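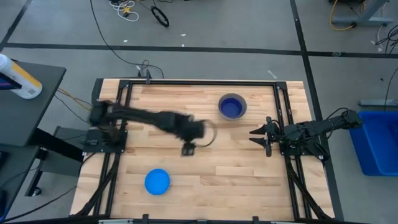 A blue-lined bowl with a gray rim on a butcher-block top.

Lionel Staniforth has been making butcher-block tops in Unummont long enough to have strong feelings about glue. His shop, Gosling, is on the ground floor of an old feed store, and on a Monday in May the front room was full of tops waiting to be oiled.

"People ask me for one color all the way across," he says. "I tell them to buy a painted table."

Butcher block is made by gluing narrow strips of wood side by side. The strips come from different boards, so a finished top runs from pale honey to a darker tan. Staniforth lays his out dry on the floor before any glue is opened. He moves strips until no two dark ones sit together, then goes to lunch and looks again.

His standard top is 6 feet long and sells for $426 without legs. Most customers add a base from Rustero, a metal shop across the river, and drill the holes themselves. He asks them to make the holes slightly oversized. Wood gets wider in a damp summer, and a top that is screwed down tight can split.

Care is simple. Wipe up water when you see it. Sand out knife marks with the grain. Staniforth puts on three coats of mineral oil before a top leaves the shop and tells buyers to add another every six months, sooner if the surface looks chalky. Pans straight off the stove need a trivet.

Color is the other thing customers call him about. They want to know what dishes look right on all that yellow and brown. He sends them to Umitz, the kitchen store on the same street, where the owner keeps a shelf of deep blue bowls and plates next to one of his sample boards. White is fine too, he says, but blue makes the wood look warmer.

The wait for a new top is roughly 6 weeks. Repairs go faster, and he will flatten an old top even if somebody else made it.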